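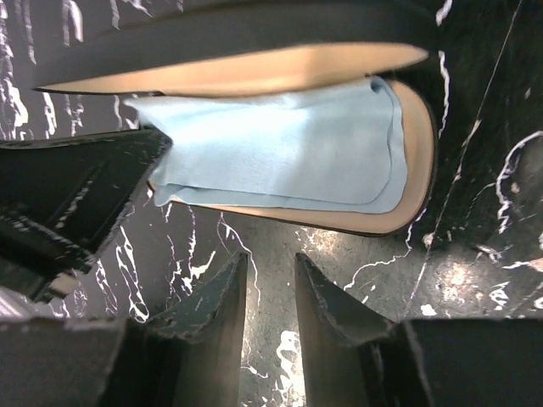 The Shoe Job: Our Term Project Report

Posted in: Student Work, Robotics Club
4 min read

When our club had to choose a household job for the arm this term, most of us voted for something with blocks or cups, as the year before. Francine Beaulieu, who had joined only in the fall and was still learning where we keep the hex keys, put up her hand and asked for shoes. Her idea was a black shoe with a light blue cloth tucked into it, and an arm that could get the cloth out again and lay it down beside the shoe. It sounded like an easy afternoon. It took us until March!

What we set out to do

We wanted the gripper to approach a shoe lying on its side, take hold of the soft cloth where it bunches out of the opening, and draw it clear without dragging the whole shoe along with it. We named the project Trulo, after a long argument in which Horeck came a close second (Horeck is now the name of the laptop, so no hard feelings).

How we worked

The arm was driven by hand for all the practice runs, with one of us at the controls and another calling out how near the fingers were to the shoe. Laurier Turcotte kept the log, and he was very strict about it, bless him. If you forgot to write down how the cloth was folded, you heard about it before you got your coat on. By the end he had 495 runs written up, most of them from Saturday sessions that were meant to finish at lunch and never once did.

We gave ourselves 30 seconds for each try. That felt generous on paper, and then rather mean once you were the one driving.

The view from the wrist is a funny thing to get used to. The two fingers point up from the bottom of the picture, the shoe sits above them, and your hands want to push the wrong way for the first little while. I spent my whole first session steering left when I meant right. Francine picked it up much faster than I did, and I'm told it's good for my character.

What gave us trouble

The surface was the big one. We had picked black marble with white and grey veins because we thought it looked smart, and under the overhead light it throws a patch of glare just below the rounded end of the shoe. Our first tracking program, which we called Lapointe, was forever mistaking bright veins for the edge of something. We tried 3 different settings before it would leave them alone, and even then it had its moods.

Soft cloth was the other headache. Folded in layers against the beige insole, it offers you lots of edges, and our program liked to choose the ones deep inside the shoe. We finally told it to favour the part hanging out past the opening, and the log got a good deal more cheerful after that week.

What we would change

I'd like to try a plain grey surface next, then go back to the marble once everything works. Laurier wants a laced boot. Francine has already started sketching a new set of finger pads, under the name Forner, with a softer grip along the inner face, and she's looking for someone to help her cut the moulds before the next term starts.

3 comments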